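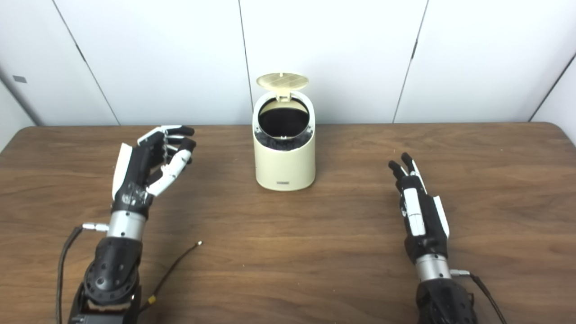

3 小件塑料容器的界定与流向核算

3.1 研究对象

生活垃圾组成调查通常以材质为第一级分类,以用途为第二级分类,尺寸只在筛分环节出现。这种做法对饮料瓶和洗涤剂桶影响有限,对容积较小的瓶、罐、管类容器则会造成系统性偏差:同一种聚合物制成的容器,在家庭内部的存放位置、投放时的状态和进入分选线后的去向,都随尺寸明显变化。本节给出本文所用的小件容器定义,说明家庭端数据的采集方式,并交代由投放记录推算流向时所作的假定。

本文所称小件塑料容器,指标称容积不超过300毫升、以硬质或半硬质塑料为主体材料、具有可开启封口的初级包装。软管归入此类,袋装和泡罩包装不归入。泵头、滴管和内塞如与瓶体一同投放,按附属部件计重,材质单独登记。单独投放的瓶盖不计入容器,但保留在残余物明细中,以便与分选厂的细料组成对照。

以容积而非外径作为界限,主要考虑调查执行上的方便。容积标注在多数包装上可以直接读取,外径则须逐件测量,而且扁瓶与圆瓶之间缺乏可比性。代价是容积与筛孔通过率并无一一对应关系。细高的瓶体可能在滚筒筛内以轴向穿过筛孔,容积更小的矮罐反而留在筛上。这一差异在3.4节的核算中通过形状系数处理。

3.2 调查区域与样本

家庭端调查在Drellness和Olter两地进行。Drellness的住宅以独立和联排房屋为主,可回收物采用单流收集,每户配有带轮收集桶;Olter的多层住宅比例较高,塑料与金属合并投放于楼外公共容器,纸类另行收集。两地的残余垃圾均送往Trondow处理,因此末端条件可视为一致,差异主要来自家庭内部的存放与投放。

有效样本共438户。抽样框为两地的收集登记地址,先按住宅类型分层,再在层内随机抽取。短期出租住宅、未单独登记收集的附属住房以及调查期内变更住户的地址予以剔除。每户连续记录17周,起始时间错开,以减弱夏季外出造成的空缺。七月的记录完整度低于其他月份,但两地的下降幅度相近,故未作单独加权。

记录由住户自行完成。记录表不要求住户判断容器是否可回收,只要求登记内容物类别、投放地点和投放时的封口状态。预备阶段曾采用带有回收标识说明的版本,Forsyth指出该版本会提示住户改变投放行为,正式调查中遂予删除。相应的讨论见Gavin Forsyth关于自填式垃圾日记的工作报告,此处不再展开。

3.3 家庭内部的存放节点

投放行为研究往往把家庭视为单一节点,容器从“使用中”直接转入“已投放”。对小件容器而言,这一简化不成立。药品、保健品、个人护理用品和文具类容器在用完之前分散在多个房间,用完之后也常在原处停留。我们据此将家庭内部划分为3类存放节点:主节点,即厨房或门厅处的集中收集容器;次节点,即卧室、浴室、书房等处的小型垃圾桶;暂留节点,即没有收集功能、但容器用毕后会停放的台面、抽屉和搁架。

次节点的存在对回收率影响最大。多数次节点只设一个内桶,不作分类,清空时整体并入残余垃圾。小件容器一旦落入次节点,后续被拣出的概率很低,除非住户在并袋前有意翻拣。记录表显示,住户很少认为这一行为属于“错误投放”,在开放式问题中更常提到的是距离和手边有没有容器。由此看来,以认知不足解释小件容器流失,至少在本样本中缺乏支持。

次节点桶的容积同样值得注意。小型桶清空频率高,塑料容器在桶内占据的体积比例大,住户倾向于压扁或换位放置;瓶体一经压扁,形状系数随之改变,在分选线上更接近薄片类物料。带盖桶与敞口桶在清空频率上亦有差别,但该变量与房间类型高度相关,在现有样本量下难以分离,本文不就桶盖的作用作出结论。

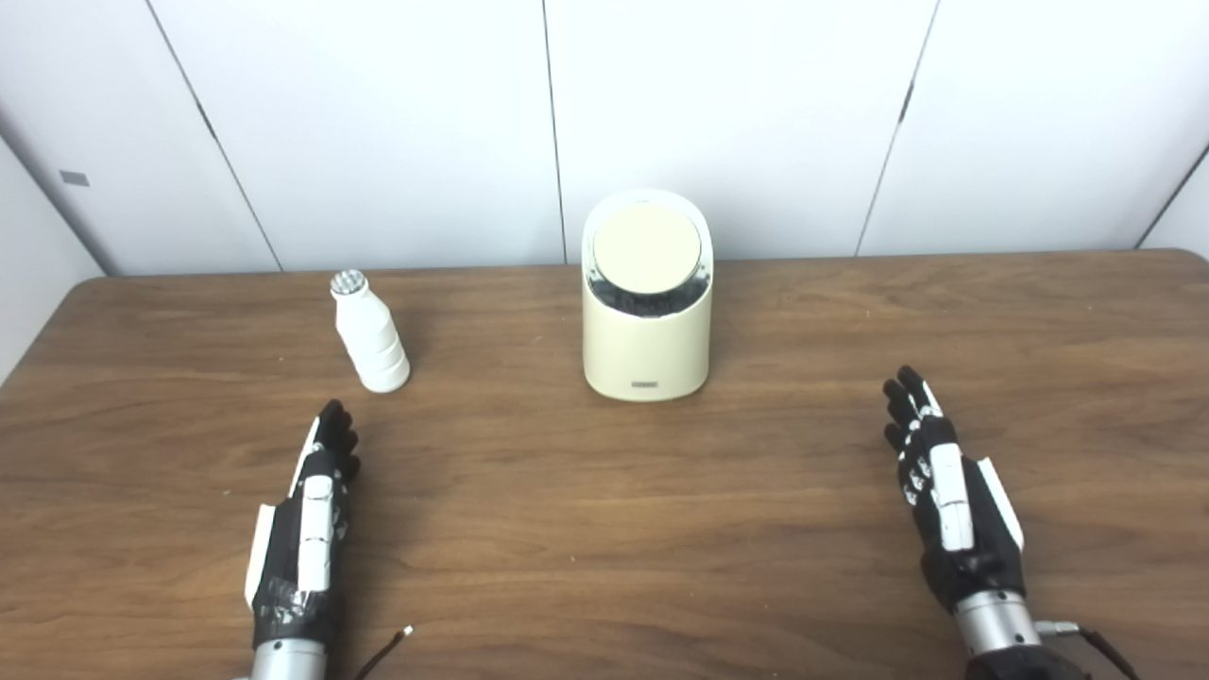 暂留节点的界定较为困难,因为仍在使用的容器与等待投放的容器在外观上往往无从区分。调查员入户核对时,只能记录容器所在的表面、姿态和周边物品,不能据此推断剩余量。以图2为例,小型白色塑料瓶直立于木质桌面上,单凭所见既不能判定其内是否尚有内容物,也不能判定住户是否打算继续使用。对于这类情形,核对表统一填写“状态未定”,待住户的投放记录出现对应条目后再行回填;至调查期结束仍无对应条目的,计入家庭存量,不进入流量核算。深色或木纹表面上的白色容器在核对中较易辨认,浅色洗手台和白色搁架上的同类容器则容易漏记,因此暂留节点的存量在浴室中可能偏低。

暂留时间的分布明显右偏。多数容器在短时间内投放,少数药品和营养补充剂容器可滞留至调查结束。滞留并不必然意味着流失,长期滞留后集中清理的容器,进入可回收物流的比例有时高于即时投放者,原因可能在于清理时住户会准备专门的袋子,分类动作与日常投放相互分离。该现象在Olter较为突出,在Drellness则不显著。

3.4 流向核算

设某类容器在家庭内部的产生量为G,经主节点进入可回收物流的量为R,经主节点进入残余垃圾的量为W,经次节点进入残余垃圾的量为S,期末存量增量为D,则有G=R+W+S+D。式中R、W由投放记录直接汇总,S由次节点清空记录与内容物明细相乘得到,D由期初与期末入户核对之差给出。各项均以件数为基本单位,再按容器类别的平均净重换算为质量。附着残余物的质量不计入容器净重,单列为污染项。

核算中最薄弱的一项是S。次节点的清空由不同家庭成员完成,记录人未必在场,漏记难以避免。为控制偏差,我们在部分住户中使用编号内袋,清空后由调查员开袋核对,并以开袋结果校正自填记录。校正系数按房间类型分别估计,浴室与卧室的系数不合并。未参与开袋的住户按所属住宅类型和房间类型套用相应系数。该处理假定参与开袋与否同漏记倾向无关;这一假定无法直接检验,敏感性分析中以两组住户主节点记录的一致程度作为间接依据。

可回收物流进入分选厂后,小件容器主要在滚筒筛的细料段损失。分选端参数取自Bakke生产线的物料平衡记录。该线在筛分之后设有弹跳分选和近红外分选,细料不再回收塑料,直接与残余物合并外运。对于筛上物,近红外识别受瓶体颜色和标签覆盖率影响。白色与自然色瓶体的识别较为稳定,炭黑着色瓶体几乎全部进入残余。标签覆盖面积较大的小瓶可能按标签材质被吹出,本文将其计为误选,不计为损失。

形状系数定义为容器最小截面当量直径与筛孔直径之比。系数小于一时视为具有通过可能,通过概率随停留时间增加而上升。压扁容器按压扁后的最小截面计算,封口状态不同者分别取值:闭盖容器保有内部空气,不易压扁,系数基本不变;开盖容器在压缩式收集车内多数变形。记录表中的封口状态一项即为此设置。缺失封口信息的条目按同类容器的已知比例分配。

由此得到的流向以三个去向表示:再生料、能量回收残余和家庭存量。需要说明的是,再生料一项以分选厂出口为界,不包括后续清洗和造粒损失。小件容器的比表面积大,残余内容物与标签胶在清洗阶段造成的质量损失高于大件,若将系统边界延伸至造粒出口,两类容器之间的差距还会扩大。

3.5 数据限制

自填记录对单价较高或带有个人健康信息的容器存在回避倾向。药瓶条目的登记密度在调查后段下降,而同期入户核对所见的药瓶存量没有相应减少,说明下降至少部分源于漏填。我们没有对此作插补,仅在结果表中将药品类单列,读者引用总量时应注意该类的下限性质。

两地收集制度的差别与住宅类型的差别部分重叠,现有设计无法将两者完全分开。Drellness的多层住宅样本偏少,Olter的独立住宅样本亦然,分层估计在这两个格子中的区间较宽。第4节的比较因此以层内结果为主,两地合计值仅作参考。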